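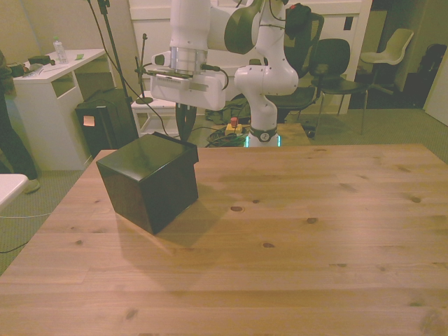

Spring clear-out, what happened

Quick one this month as I'm typing with a bad thumb (see below). Garage is done. Well, the left side of the garage. Started in April thinking two mornings, tops. Ha.

Most of it was my own fault. Fourteen jam jars of screws, none labelled. A fondue set. Paint from the old bathroom, gone solid. Three bikes, one of which nobody in this house remembers buying. And the Henari bread maker, which I swore I'd mend and have now carried through 2 house moves. It went. I had a bit of a moment, then had a biscuit.
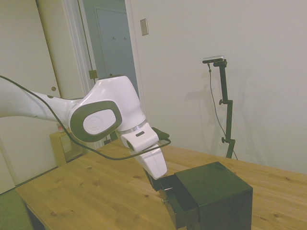 Then the boxes marked MISC. Never write MISC on a box. Old school reports, a bag of foreign coins, 196 photos of the same beach holiday, half of them my husbands elbow. Kept the photos. Rutilio Meléndez from over the road came to look at the bikes and left with the fondue set, so good luck to his guests.

Sold a few bits at the Thygesen hall sale too. Came home with £14 and a lamp. Not sure that counts as clearing out.

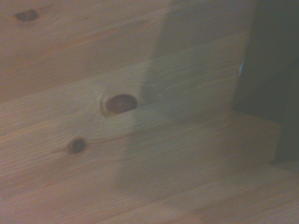 Next job is the kitchen table, which has been under a pile of post since Christmas. Found the top of it yesterday, teh first time in weeks! It needs a sand and some oil, and I've been dithering over whether to paint it instead. But I do like pale pine boards with the grain running along them and the odd dark knot showing, so oil it is. Will report back if I ruin it.

Thumb: shut it in the shed door. Fine, just purple. Anyone wanting jam jars, shout before they go to the tip. More next month, the loft probably, weather and thumb permitting.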